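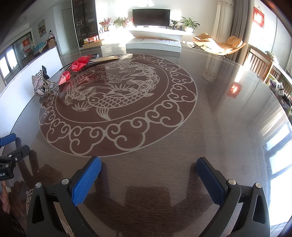
Students should not have to leave town to hear new ideas argued out in front of an audience, according to one member of the student panel at Teltwood College, which has chosen the theme for this autumn's Hirkine Talks.

Reading time: 2 minutes

26 July 2020 — Teltwood College will hold the fifth Hirkine Talks online this autumn, with speakers drawn from its own students, teaching staff and former students. The event has been held in the college's main hall until now. This year every talk will be streamed live from the Nimri Building and can be watched free of charge.

The theme is Unfinished Work. Speakers have been asked to talk about a piece of research, a design or a local project that is still under way, and to say plainly what they have not yet managed to solve. Each talk will last no more than 15 minutes and will be followed by written questions from people watching at home.

The college received 60 proposals after the call for speakers opened in May. Subjects on the final list include flood warnings for small rivers, the teaching of sign language in primary schools, repairs to old church bells and the cost of running a rural bus route. The full running order will be published on the college website before term starts.

Almost 2,000 people have signed up to receive a viewing link. Registration stays open until the day before the event, and there is no limit on numbers. Schools that want to show the talks in class can ask for a group link, which allows the stream to be paused and restarted.

Technical support is being provided by Starkudetti, the company that already runs the college's lecture recording service. All talks will carry live captions. Recordings will be added to the college's open library within 5 working days and will stay there for at least a year.

A small workshop programme will run alongside the talks. Places on the workshops are limited and will go first to sixth-form pupils and to adults returning to study. Topics include speaking without notes, making a clear slide and finding sources in the college library — no experience is needed for any of them.

Questions about registration, captions or group links should be sent to the events office at Teltwood College.

Comments

marshlane: Will the talks from earlier years go into the open library as well? I missed the one on peat.

B. in Year 13: Signed up. Does anyone know if you can do more than one workshop?

oldhallsteps: Pleased about the captions. The sound at the back of the hall was always poor.

marshlane: Same here, I gave up and sat on the stairs one year.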